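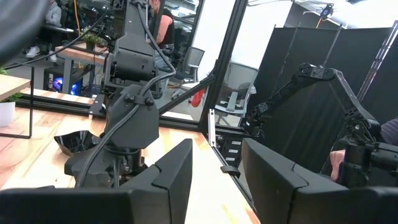

Hisik Gluten-Free Flour Blend, 16 kg

Hisik is a plain white flour blend for kitchens that bake without wheat. It is made from rice flour, tapioca starch, potato starch and sorghum, with xanthan gum already added. It contains no raising agent, milk, egg or soya.

The sorghum is bought from growers in Simiyu and milled on a line used only for gluten-free grain. Each lot is tested before packing and the lot number is printed on the bag seam.

Energy per 100 g: 1,551 kJ
Pack: paper sack with inner liner
Storage: cool and dry, off the floor
Order code: see price list, Brovurura dry goods

Use in pastry and biscuits
Replace wheat flour weight for weight. Rest the dough for 2 hours in the fridge before rolling. Pastry made with this blend browns later than wheat pastry, so judge it by firmness at the edge. Chilled dough may crack when first rolled; leave it at room temperature until it gives under the thumb.
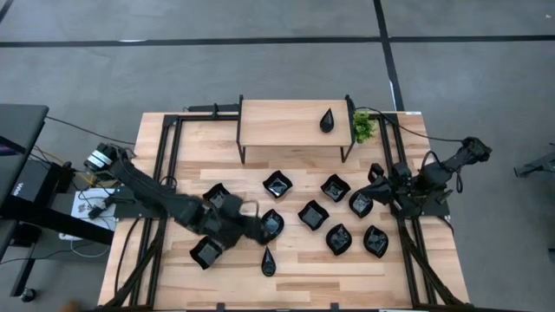 Use in bread
Bread needs more water than a wheat loaf of the same weight. The mix should look like thick batter and will not hold a shape outside a tin. Prove once only. Cool fully before slicing, as the crumb sets late.

For a seeded or darker loaf, use Ilov, the brown version of this blend. Ilov takes up more water and should not be swapped in without adjusting the recipe.

Allergens and handling
Free from all cereals containing gluten. Decant into clean, lidded containers and keep separate scoops. Do not top up a part-used container with a new lot. Once opened, use within 2 months. 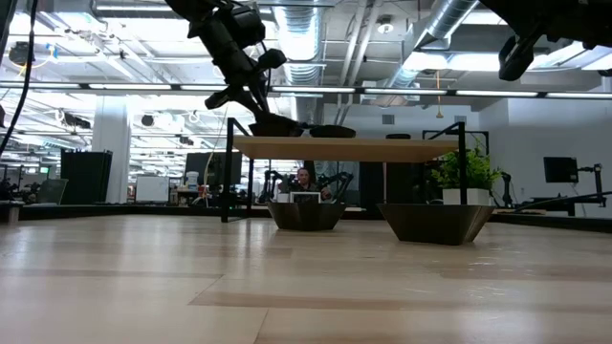

Two dark bowls on a wooden tabletop.

Delivery
Sold by the single sack or by the pallet. Sacks with a torn liner should be refused on delivery and noted on the driver's sheet.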